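Notebook - Brulthorpe bench, shape block set
6th January

Picked up the block set again after leaving it since November. Aim for today: check which of the second batch can stay, write down the layout on the board, and decide what gets reprinted.

Material
All second-batch parts are from the Tirker filament, matte, default profile. First batch was the Kaewkla spool and came out glossier, with stringing on the inside corners of the stars. Those are in the reject tub under the bench. Do not mix them back in, the heights differ.

Infill was dropped to 9 percent on this run to save time. Walls unchanged. The parts feel light but do not flex when squeezed by hand. Top faces are coarser than I would like. The layer lines can be felt with a fingernail on the sides of the stars, less so on the cylinder.

Board
Using the maple board as the work surface, laid flat on the perforated table. Tried the blocks directly on the blue top first and gave up - the smaller footprints catch on the holes when slid, and a point of the star will drop in far enough to tilt the part. On the maple they slide evenly. The board is not fastened. If it starts to creep, put the 316 stainless stops from the Fokanell kit along the front edge.

Wiped the board with a dry cloth only. No oil. The last oiled board left marks on the bottoms of the blocks and I spent an hour cleaning them.

Layout A
Back row, left to right: green star, green cylinder, yellow pentagon. Front row: red star at the left corner, yellow heart near the center, blue triangle on the right. Spacing by eye, no template. Two stars on the same side is deliberate, same outline in two colors. Same for the two yellows, different outline in one color.
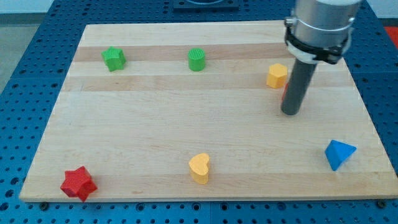

Fit and finish notes

Green star - good. Stands without rocking.
Green cylinder - good. Cross-hatch on the top is from the fill pattern, leave it.
Yellow pentagon - slight elephant foot on the bottom edge. Scraped with the deburring blade, now sits flush.
Red star - one point a little blunt. Keep.
Yellow heart - the notch between the lobes collects dust. Brush before use.
Blue triangle - worst of the set. Corners lifted from the bed at the first layer. Usable, but reprint with a brim.

Calipers were reading 0.02 high against the gauge block, zeroed and rechecked. Anything written down before today with the same pair is suspect by that amount, too small to matter here.

To do
- Reprint blue triangle, brim 8 mm, slower first layer. Same spool if there is enough left, otherwise wait for the new one.
- Cut a paper template for layout A so it can be repeated. Mark the back edge of the board in pencil.
- Layout B: swap the rows, keep the left-right order.
- Order felt pads for the storage tray. Around 100 should cover this set and the next.
- Label the reject tub.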